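Re: Cleaning product switch, Dorkell building

Ladan Abbasi wrote:
> The Bollano concentrate is cheaper and does the same job.
> We'd save 356 a year, so I say we order in December.

Same job according to whom? The sales sheet, as far as I can tell. I asked Graham Tapley for the dilution rate and got a brochure. Until I see one, that 356 is a guess – and it leaves out new bottles.
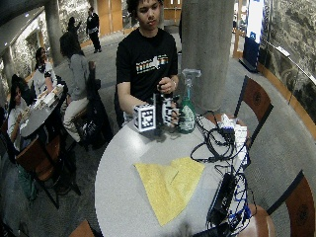

I'd want 6 weeks on one floor first. If the desks still feel sticky, we stay put.

Pylyp Savchuk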